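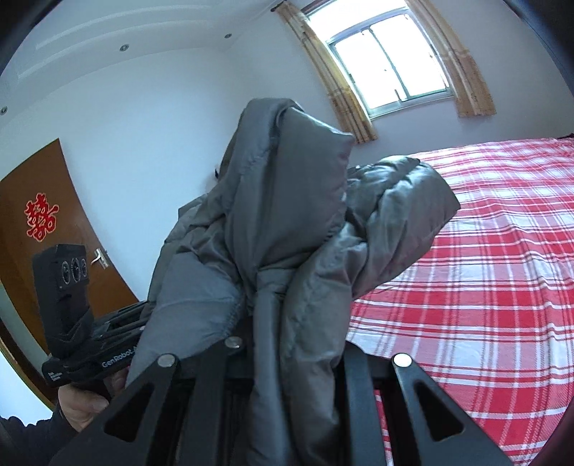
A gray quilted jacket held with hand-held grippers in a bedroom, from the padded garment portion of the Rilum set.

The Rilum project at the Corrigan Institute released its second set of garment-handling demonstrations in March. The set contains 2124 recordings made in 47 homes. In an interview at the institute's Priltmont building, the project's lead investigator discussed how the method was chosen and what the first results show.

"Our earlier work took place entirely on a laboratory table," the investigator said. "The policy learned the table very well. It did poorly on a bed."

Under the current method, people carry out each task with hand-held grippers, and the recorded motion is later used to train a two-armed system called Skolent. Padded jackets were added at the request of the testing staff, who had found them harder than shirts or towels.

"A down jacket changes shape wherever it is held," the investigator said. "The sleeve may fold under the body, and the hem is difficult to find from above. We asked for slow work and we kept the failed attempts."

In tests on 12 jackets left out of training, Skolent completed the fold on nearly three quarters of its attempts. Glossy shells remained the weakest group. Asked about the cause, the investigator declined to assign one before the grip force records had been reviewed.

The next round will add zippers and will limit each recording to 3 minutes. Collection is expected to continue through the summer.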